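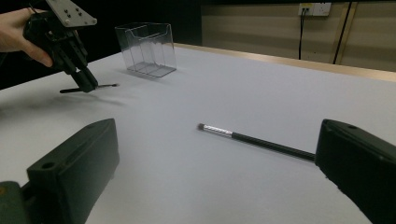

4. Small items on the open desk top

4.1 What we mean by a loose item

Section 3 dealt with paper. The rest is what lies on a desk once the paper has gone: pens, pencils, refills, styluses, sticks of one sort or another, the odd ruler. We call all of these long items, as length against width is the only thing they share and the only thing that matters for storing them. Clips, rubbers and coins are left out. They go in a tray or a drawer and behave differently.

A long item is loose if it lies on the top itself. It is stored if it stands or leans in a holder, any holder, mugs included. A pen on a notebook was argued over at length and in the end counted as loose. A pen behind a monitor foot, also loose.

4.2 Sites and desks

Two offices, Kovton and Kirnent, both with shared desks and no fixed seats. 300 desks in all, 200 at Kovton and the rest at Kirnent. Kovton has white tops throughout. Kirnent is mixed, older, with a good deal of dark veneer, and the desks there are deeper from front to back. The deeper top turned out to matter more than the colour (see 4.4). First round in April, second round closed 9/16/24. Desks were looked at after the last user had left and before the cleaners came in, which left a short window and meant some hurrying. A few sheets from Kirnent had the column for holder type left blank and were filled in the next morning.

Over the first round we recorded 702 long items. Of these 143 were stored. Everthing else was lying on the top, mostly in the back third, where it had been pushed to make room for a keyboard.

4.3 The holder

Most desks had no holder at first, or had a mug. Mugs are poor at this. Deep, round, everything falls to the same side and short items vanish. For the second round each desk got an open-topped holder from Widgate with one divider, tall at the back and lower at the front. The front wall is the part that does the work -- a low front lets a short pencil be seen and picked out, a tall back gives the long ones something to lean on. Clear rather than coloured, on the advice of the Kovton office staff, who had tried grey ones before and found them full of dead batteries.

The clear holder in Figure 4 is of the same general form: rectangular, open at the top, back wall taller than the angled front, divider inside. It stands on a white top with a light wooden edge strip. Worth noting how little of it catches the eye there. The edges come up as faint grey outlines, and that is nearly all. The slender pen-like rod lying out on the top, with its short dark tip, silver patterned section and long matt black shaft, is far easier to pick out than the thing meant to hold it, and so is the thin black stick held just above the surface. Dark item, pale top. On a white desk the clutter shows and the storage doesn't.

Whether this is good or bad depends who you ask. Users at Kovton liked that the holder did not add to the look of mess. Several also said they had knocked it with a sleeve, or put a cup down against it.

4.4 Where items end up

Position first. A holder set at the back corner on the side of the writing hand was used. In the middle, behind the keyboard, it was used less, and at the far corner hardly at all. People put a pen down where the hand already is. At Kirnent the back corner is simply too far on the deeper desks and users pulled the holder forward themselves within days, sometimes onto the mouse side where it then got in the way and was pushed back agian. We left these where the users had put them.

Shape next. Round-barrelled items roll, so they travel, usually to the edge strip if there is one and to the floor if there isn't. A raised strip would stop them. A flush one does nothing. Items with a clip stay where they are dropped and are left for longer. Thin plain sticks (stirrers, stylus stems, the inner part of a pen with its case gone) were the last to be put away at both sites and were often binned in the second round instead of stored. Hard to say if that counts as tidying. We logged them as removed.

Which way up also varied more than expected. Pens mostly tip down, pencils mostly tip up, styluses either way. With the divider in place some desks had one side for each, with no instruction to do so. Others had pens in front and a phone cable stuffed in behind.

4.5 Limits

Two offices only, and both on shared seating. The Tabrizi desk form, which we used for marking positions, was drawn up for rectangular tops and fits the curved corner desks at Kirnent badly, so positions there are rougher. No tally was made of items carried off in pockets or bags. The order in which things were put away was not recorded either, only the state at the end of the day, so nothing in this section should be read as a routine. Drawers come in Section 5.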